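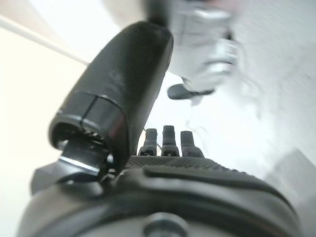
Was it worth to go so far for a paper mill, a reader asked under my last post, and could one visit it also without a group. The second part is easy to answer: yes, if you write to them before. For the first part I need more space, so I put my notes from the Birkberg mill together in one piece.

The mill stands at the end of the valley, 18 minutes by bus from Brekmont station. The bus was almost empty in the morning and full of schoolchildren on the way back. You get out at a stop called Lower Sluice and then you walk along the stream, which is narrow but very quick. There was a little frost on the grass. I had the wrong shoes, as usual in November.

The open day is once in a year. They make cotton paper for bookbinders and for people who print by hand, and also the grey board that goes inside of book covers. I bind books at home in the evenings, not very well, and for a long time I have bought my sheets from Billora, a small shop that gets them from this mill. So I wanted to see where they come from.

We were 21 in our group, too many for the beating room, where it is so loud that the guide stopped talking and simply pointed. The cotton goes in as short fibres, not as rags. I was a bit disappointed, as I had the rags in my head from the old books. Rags today have too much polyester in them, the guide explained afterwards in the corridor, and to sort them by hand costs more than the paper brings. They still make one small batch of rag paper every spring, from old bed linen of a hotel laundry, and it is sold before it is dry.

From the beating room one goes down to the vats. This was for me the best part of the day. The vatman puts the mould into the water, lifts it, and shakes it first to the front and then to the side, and the whole movement takes perhaps as long as one breath. Then the mould goes to the coucher, who turns it on the felt and lifts it away. Visitors could try with a small mould. My first sheet had a hole in the middle. The second was thick on one side like a step, and the coucher looked at it kindly and said it was good for a doormat. I was allowed to keep it, and it lies now under my lamp.

I asked about the shake, as every book on the subject says that it gives the sheet its strength in both directions. It is true, I was told, but a tired vatman loses the shake in the afternoon, and the experienced buyers can feel it in the paper. In former times this was called "losing his shake" and it could be the end of a man's work. I had read the expression before but thought it was only a figure of speech.

The drying loft is up under the roof, with wooden shutters on both long sides. They open and close them according to the wind. It smells a little of glue up there, from the sizing, and the stairs are steep — people with bad knees should stay below and drink coffee. The sheets hang in small packs over ropes and stay there for some 2 weeks in the cold part of the year.

The grey board is made in the newer building, on a machine from the firm Bhatt. We saw it only through a window, and it was standing still, so I can tell nothing about it.

Now the practical things. The tour takes 2 hours, and the canteen has soup, bread and a plum cake which was finished before I came to the counter. In the shop you can buy seconds by weight. These are sheets with a small fault, a knot or a drop mark, and for endpapers they are perfectly fine. Take a flat folder with you, or a piece of stiff card and some string. I had only my rucksack, and I carried the sheets rolled under my coat to the bus, with the result that they still want to be a roll.

So, was it worth it? For a bookbinder yes, and I think also for anybody who likes to watch people do a difficult thing quietly. For small children I am less sure — the floor by the vats is wet, and there is not much for them to touch. The last bus back to Brekmont leaves shortly after five, and the one before it does not stop at Lower Sluice, although it is printed so in the timetable.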